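March 27, 2018

Glue trials, cont. Jetthorpe shop, back bench.

Humidity down again overnight, heater was left on. Redid the lap joints from the December batch because half of those were clamped too hard and squeezed dry. My fault, no stop on the clamp.

Jilico stuff, 3 coupons, maple on maple. Sanded, wiped, 60 min in clamps. First one let go at 1,963 N, clean break in the glue line, not what I want to see. Second tore wood. Third slipped in the grips, throw it out, do over.

Clikeo next. Thinner, runs everywhere, got it on the scale. Only one good pull so far, 536 N, and that joint had a gap you could see light thru. Dont put it in the table yet.

To do:
- new grips or at least new sandpaper on the old ones
- ask D'Amico if the maple can come planed, our planer is leaving snipe on every board
- label coupons BEFORE glue, pencil not marker, marker bleeds
- write down open time, keep forgetting

Also the metal bin. Same one we have in the other room, going to want something like it for broken coupons so they stop ending up in the sawdust. Sloped sides would make it easy to scoop out.
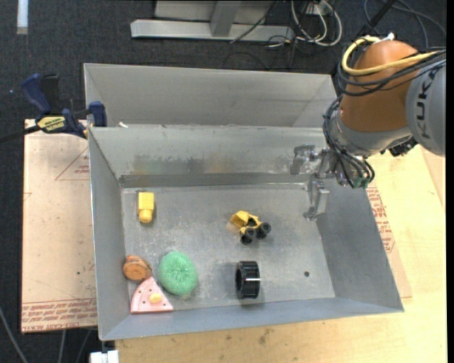 Metal bin from above, yellow block upper left, scuffs on the floor of it.

Small hole low on the right, tape over that or the chips will go thru.

Back on the maple tomorrow. Try a longer clamp time and leave teh heater off. If Jilico still breaks in the glue line then its the surface prep, go back to a fresh planed face and skip the sanding.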